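The case for the small shoe rack

Posted Sat 12 September

Most advice on shoe storage starts from the number of pairs a household owns. I think this is the wrong input. The useful number is how many pairs are worn in a normal week, and for one adult that is rarely more than four. A three-tier rack covers it. Everything else belongs in a cupboard.

The bamboo type with open slatted shelves is the one I would defend. 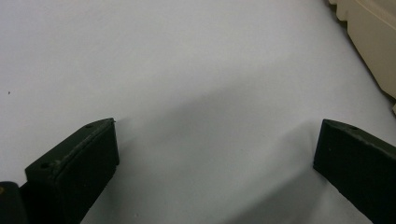
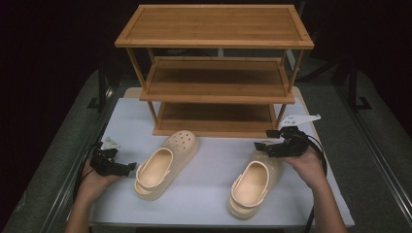

My objection to larger units is mechanical as well as visual. A tall cabinet with tipping drawers holds each pair at a steep angle, toe down, in a space sized for a flat shoe. Anything with a thick sole has to be forced in. Foam clogs are the worst case. They are wide at the toe, the sole is deep, and the strap catches on the drawer lip unless it is folded out of the way. I had a Vakent cabinet of this kind in a previous flat in Drekville and the clogs lived on the floor beside it for 7 months, until I sold it.

An open shelf has no such limit in the forward direction. If the shoe is longer than the shelf is deep, it overhangs slightly and no harm is done. The limits that do matter are width and the clearance between tiers. The Nowicki rack I measured in June had a clear height of 158 mm between shelves. That takes a clog, a trainer or a low walking shoe. It does not take an ankle boot, and boots should go on the top, where there is nothing above them.

Width is where people make mistakes. Measure the pair and not the single shoe. My own clogs need 240 mm side by side, and two such pairs will not fit on a shelf sold as suitable for three pairs, whatever the label says. Makers appear to test with narrow court shoes. Evasa at least prints the internal width on the box, and I wish the rest would follow.

On placement I hold a firm view: toes to the back, heels to the front. The usual display arrangement has the toes facing out and it looks tidier in a catalogue. In use it is worse. You pick up a clog or a slip-on by the heel opening, so the opening should be nearest the hand. Put the left shoe on the left as well. This sounds fussy, but a pair stored that way can be lifted together, set down on the floor and stepped into without turning either one round.

The top shelf tends to become a tray for post and keys, particularly where it has a raised edge. I would resist this. Once the top tier is lost, the rack is a two-tier rack and the floor takes the overflow.

There are fair objections. Bamboo marks if wet soles are left on it, and slats let grit fall through to the shelf below. Both are dealt with by wiping the soles first and brushing the shelves down now and then. A light rack can also rock on an uneven floor. Mine needed a folded piece of card under one corner, and has been steady from then on.

A closed cabinet does hide the shoes, and for some halls that settles the matter. I would still measure the drawer before paying for it, and take the bulkiest pair to the shop.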